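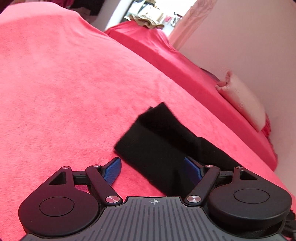
4.2 Night-time minimum temperature and the timing of fog

The forecasts issued for the Solberg valley were compared with readings from the nine stations on the valley floor and the lower slopes. All stations log air temperature, relative humidity and wind speed once a minute. Visibility is measured only at Flikano and at the reservoir, so the fog results rest on those two sites. After the quality checks described in Section 3, 296 nights were kept for analysis.

The raw model output was too warm at night. The error was small under cloud and in wind, and grew quickly once the sky cleared and the wind at 10 metres fell below walking pace. Flikano, the lowest station, showed the largest error, as would be expected where cold air drains from both sides of the valley and collects. The model grid smooths out the narrow floor and places the station higher than it really is. A simple height correction removed part of the error but left its dependence on cloud untouched.

The Vodon correction scheme was therefore run in two forms. In the first, a single offset was fitted for each station and season. In the second, the offset was allowed to vary with forecast cloud cover and wind speed. The second form did better at all the floor stations and made almost no difference on the slopes. It also did worse on a small group of nights when low cloud arrived earlier than forecast - the scheme then cooled a forecast that needed no cooling. Sauerland's earlier note on the same valley reports a similar fault, although he worked with a coarser grid and did not separate the seasons.

Fog onset was harder to correct. We defined onset as the first minute at which visibility dropped below 1 km and stayed there for half an hour. With this definition the model was usually late, most clearly in November, when the ground was often damp and the first fog formed soon after dusk. Clearance was forecast too early in the same month. Taken together, the two errors mean that the length of a fog event was underestimated even on nights when its occurrence was forecast correctly.

The results for clearance should be read with care. At the reservoir, the visibility sensor stands close to open water, and shallow steam fog can lower the reading while the road above it remains clear. We tried removing these cases with a threshold on the difference between water and air temperature, but the outcome depended strongly on the value chosen, and the unfiltered data are used in what follows.

Sensitivity to the length of the training period was tested by refitting the scheme on shorter samples (Pascal Sauerland, personal communication, suggested the procedure). Skill at Flikano fell off steadily as nights were removed. On the slopes it hardly changed, and there the seasonal offset alone would be enough for routine use.

Figure 4. Folded black fabric on a bright pink blanket.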